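Suche im Forum: Suchbegriff eingeben Erweiterte Suche

Kinosaal 2 — Open-Air-Reihe Plornisholm, lohnt sich das?

filzlaus
Im Februar soll in Plornisholm wieder die Fantasyreihe laufen, 7 Filme, alles 80er, alles angeblich »neu restauriert«. Dauerkarte 38 Euro. Ich glaube das mit der Restaurierung erst, wenn ich es sehe. Letztes Mal war »Der Moorkönig« eine aufgeblasene DVD.

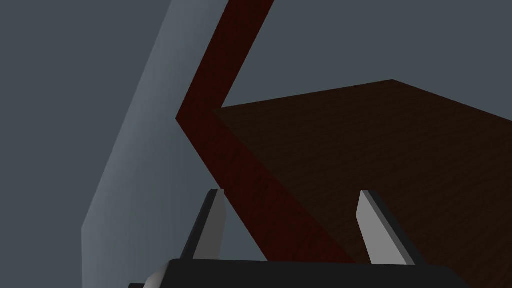 Und beim Ton hat man den Bass der Koboldszene einfach weggelassen. Wer war noch dort?

randreihe_7
Ich. Bild fand ich in Ordnung. Dass das eine DVD war, behauptest du jetzt zum dritten Mal ohne Beleg.
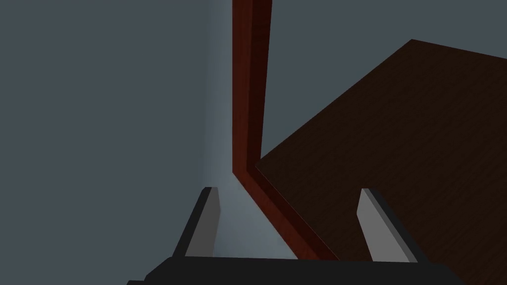

Kiiskinen hat damals den Verleih gemacht, und die haben sonst ordentliche Kopien. Kritisieren würde ich eher die deutsche Synchro, die Lieder klingen wie Schulchor.

Tante Trude
Die Synchro ist das Beste am ganzen Film! Aber 38 Euro sind frech.

filzlaus
@randreihe_7 Ich hab es selbst gesehen, das reicht mir als Beleg.
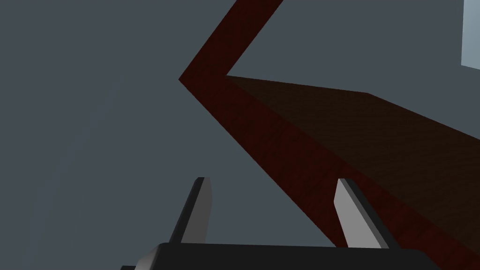

Die Puppen vom Moorkönig sind und bleiben großartig, da streite ich mit keinem. Nur die Kulissen werden überschätzt. So ein dunkelrotes Stück Holz, schräg von unten gesehen und mit einer Spitze nach links vor grauem Nichts, hat mehr Tiefe als der ganze Thronsaal. Plinwood hat da nachweislich gespart, der Saal kommt in drei Szenen als drei verschiedene Räume vor.

randreihe_7
»Nachweislich«, aha. Quelle?
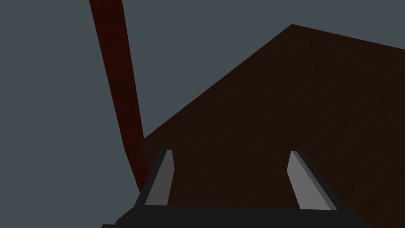

Im Begleitheft steht davon jedenfalls kein Wort, und ich hab es komplett gelesen. Ich geh hin und nehm Einzelkarten.

filzlaus
Na dann berichte mal. Ich warte ab, welche Fassung im Programm steht — falls sie das überhaupt reinschreiben.

Kontakt | Impressum | © Kinosaal 2 | Nach oben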